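The Second Bounce

I was the one they sent for when they wanted somebody to say no. It had been my job at the Stosness station for long enough that people stopped talking when I came into the tracking room, and that morning they stopped all at once, four of them around one screen.

"We found it," the flight lead said.

I had heard that before. We had found the Groltumar lander in the spring, in a crater that turned out on a better map to be a shadow. We had found it again in a smear of bright pixels that was a bad column in the detector. Each time there had been cake. I had eaten the cake both times and filed the report afterward.

"Where?" I said.

She put her finger on the screen. The asteroid was Nyamweya, a gray lump shaped like a bad tooth, and her finger covered a good part of it. Under the fingernail was a ridge, and under the ridge was a dark notch that I would have called a dark notch.

"It came down on the plain like we always said. Then it bounced. Then it hit here and took a bite out of the ridge. Look at the edge. That's fresh."

"Fresh compared to what?"

Nobody in the room liked me much. I don't say it to be pitied. A team that has lost a lander needs a story about where it went, and I was always asking them to hand the story over so I could hold it up to the light.

They gave me until 4 in the afternoon. The director had a call with the people at Jestico, who built the landing legs and who wanted very badly to hear that the legs had worked. If the thing had bounced off a ridge and kept going, then it had landed once and properly, and the trouble afterward belonged to the harpoon, which was somebody else's contract.

I took the data back to my office and shut the door. There were 1,519 pictures in the set. The orbiter had taken them over a month, from every side and in every kind of light, and the team had used 12. I asked by message how they had picked the 12. The answer came back quickly and said they were the ones where you could see it.

So I started with the ones where you couldn't.

It is dull work. You line up one picture with the next, rock by rock, until the rocks agree, and then you do it again. By noon I had a sore neck and a list. In some pictures the notch was there and in some it was a smudge, depending on the sun. That proved nothing for either side. What I wanted was a picture of that ridge from before the landing, and the archive said there wasn't one. The archive says a lot of things. It was put together by people in a hurry, and I had been one of them.
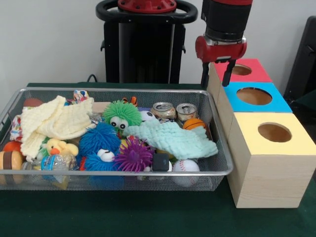 Page last changed in April

Around one I went digging in the approach frames, the ones taken for steering and never meant to be looked at by anybody. They were small and grainy and most of them were pointed at nothing. Number 645 had a corner of the asteroid in it. I turned it, stretched it and laid it over the map, and there was the ridge, with three days to go before the lander was even let loose.

There was the notch, too.

I sat back. I will admit I was pleased. It was the same dark notch with the same crooked lip, and no machine of ours had been within miles of it. I had my no. I wrote the first line of the report and I was already thinking about how to say it kindly, which I am not good at.

Then I did what I would have made anyone else do and measured it.

The notch in the old frame was smaller. I measured it again. I measured two boulders nearby to see if they had shrunk as well, and they hadn't. I blamed the stretch, redid it from the raw file, and got the same answer. I blamed the sun angle, which took an hour, and at the end of the hour the sun angle was innocent. Something had been missing from that ridge before we came, and afterward a little more was missing.

I don't trust a result that arrives late in the day, least of all one that everybody wants. I went through the touchdown log looking for something to kill it. The log had a gap after the first contact and then a single spike in the tilt sensor, 2,193 seconds later. We had all decided long ago that the spike was noise. I had decided it first, in writing, with my initials.

If you threw the lander off the plain at the speed the legs reported, and let Nyamweya's gravity pull it down as weakly as it does, it would be up there for a long time. I worked it out on paper. I won't say the numbers matched. They were close enough that I got up and got a glass of water.

At nearly 4 I walked back to the tracking room. They stopped talking.

"The notch was already there," I said, and watched the flight lead's face close up. She started to reach for her jacket.

"It's bigger now," I said. "I can't tell you why. There's a spike in the tilt data that I threw out and shouldn't have. If I were you I wouldn't tell Jestico anything today except that we need the ridge again, at low sun, from the north."

"But you think it hit there."

"I think I can't rule it out."

She looked at me for a while. One of the others asked whether this meant they could order the cake.

"No," I said, and sat down at the end of the table, and asked to see the other 11 again.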